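4.3 Clearing and sorting tableware: what to expect

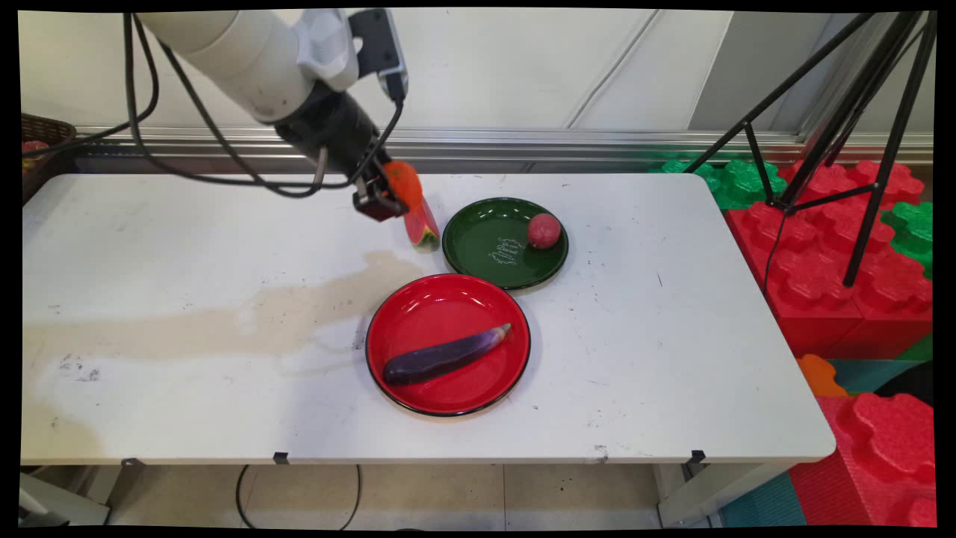
This section applies to the Kallio tabletop arm running the Clusach household task set. Operators should read it before scheduling any unattended work.

Clearing a table remains a supervised chore. The arm can lift a single firm item and place it on a plate of a contrasting colour. It is not yet suited to wet dishes, cutlery, glassware or stacked crockery, and it should not be counted on to replace a person at the sink.

1. Lock the table legs and check that the top does not rock.

2. Set out no more than 2 plates. Leave a clear gap between them.

3. Place the play food within reach of the gripper. Practise with toy pieces before moving on to real produce.

4. Open the Irkora panel, select Sort to Plate and assign each item to a plate by colour.

5. Set arm speed to 70 per cent or lower for the first session.

6. Press Start and remain beside the stop button until the arm has parked.

Note: Rounded items may roll after release. If an item leaves its plate, pause the task and reposition it by hand.

Note: Marks and stains on the tabletop can be mistaken for objects. Wipe the surface down, then repeat the Hosska calibration if the arm hesitates over a bare area.

CAUTION: Keep cables clear of the gripper's path and of walkways. Children must not reach across the table while the arm is powered.

CAUTION: Do not run the task with knives or hot food – the gripper has no means of sensing either.

If a pick fails 9 times in a session, stop and see Section 4.5, Grip Faults.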